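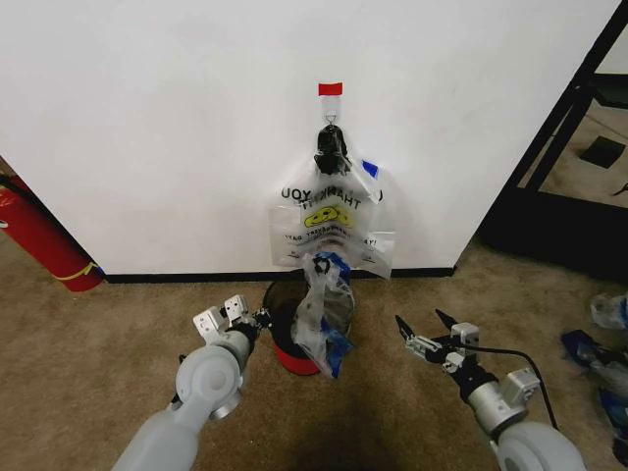

Home Products Grippers Software Downloads Contact

Zosik two-finger gripper, thin film set

The Zosik is a parallel gripper for light two-armed robots. The thin film set adds narrow fingers and a grasp planner for carrier bags, bin liners and similar packaging. It is sold as a pair, left and right, with one controller.

Method

Thin film is a poor subject for most planners. Print on the back layer shows through the front, handles bunch together, and the outline changes as soon as a finger touches it. The planner supplied here does not try to rebuild the full shape of the bag. It looks for handle loops first, then for folds near an open edge, and scores each candidate by how much free space there is on both sides of it. One arm takes the best candidate and the second arm is held back until the first has closed.

The method was developed by Mathis Marchal at our Grestau workshop and is described in the application note dated 2018-10-24. The note covers 258 recorded trials across five bag positions:

hung from a wall hook
draped over the rim of a small bin
part way into the bin
crumpled on carpet
crumpled on a hard floor

Trials on carpet were kept apart from the rest in the analysis. Finger height matters more there, and a setting that suits a hard floor tends to press film into the pile. The note gives separate values for each.

Known limits

Clear film against a white wall remains the weakest case. Printed lettering helps the planner find the bag, but mirrored lettering from the rear layer can be read as a second bag. The current release merges overlapping candidates - this can be switched off. Two bags lying in contact on the floor are treated as one.

Fitting

Trial logs are written at 200 samples per second. Leave slack in the gripper cable for full wrist travel. The set fits Tennant and Homport wrist plates without an adaptor. Firmware 2 or later is required. Spare fingers are ordered by side.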